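Standards Corner: Revised Rules for Grasp Trials with Packaged Goods

The revised bench procedure for pick-and-place trials takes effect on September 9, 2022, and applies to all manipulation cells at the Clonwood site. It replaces the old two-page checklist. Wanting Tan wrote the draft, and Chae-won Cha reviewed it against the incident log and the last two internal audits. The main changes are summarized below. The full text is in the shared procedures folder under Peltix, together with the new record sheet.

Object sets. Each trial series must name its object set before the first run. An object set lists every item by label, outer dimensions, measured mass and condition. Nominal mass from a label is no longer accepted. Items with dents, torn labels or deformed rims may be used, but the defect goes in the record and the item keeps its own line. Swapping one item for a similar one in the middle of a series closes that series. This rule caused the most discussion in review. It stays because the audit found two data sets in which a short can and a tall can shared an identifier, and neither could be repaired afterward.

Payload. The combined mass of the object and any added fingertip hardware may not exceed 80 percent of the rated payload for the arm configuration in use. For cells with a working limit of 2,000 grams, that gives 1,600 grams in total. Pads, brackets and sensor mounts count. Operators who change fingertips must reweigh the assembly and enter the new figure before the next run.

Clearance. Transfer height is set from the tallest item on the table, including any fixture, and not from the item being picked. The minimum vertical clearance is 100 mm between the lowest point of the held object and the highest point along the planned path. Tilt counts against clearance: a can gripped off-axis hangs lower on one side, and the lower edge is the one to measure from.
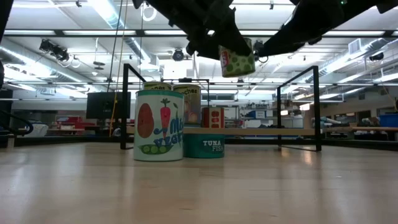
A polka-dot can held above a mixed group of food cans, with black metal frames standing on the same tabletop.

Fixtures. Frames, bars and planks placed on the work surface must be present in the collision model, with their positions checked at the start of each session. A fixture that has been moved by hand is treated as unmodeled until it is measured again. Cables that drop from the ceiling near the work area are to be entered as keep-out volumes - a note in the log is not sufficient.

Access during motion. No one reaches over the table while the arm is enabled. To right a fallen item or adjust a plank, the operator brings the arm to a protective stop, confirms the state on the pendant and then enters. A held object is lowered to the table first where this can be done safely. If it cannot, the area under the gripper is treated as a drop zone and kept clear of hands.

Records. The Zuritum log held 3,425 grasp attempts when it was closed for review. Entries without an object set identifier will remain readable but are excluded from published success rates. New entries need the identifier, fingertip type, grip force setting and outcome code. Code 4 (slip after lift) is now separate from code 3 (failed closure). Please do not recode old entries.

The Grønli cell follows the same rules with one exception: its clearance value stays as set in the existing site assessment, which is due for renewal in December. Comments on the procedure go to Wanting Tan. Requests for a deviation need a written risk assessment and a signature from Chae-won Cha before the trial begins.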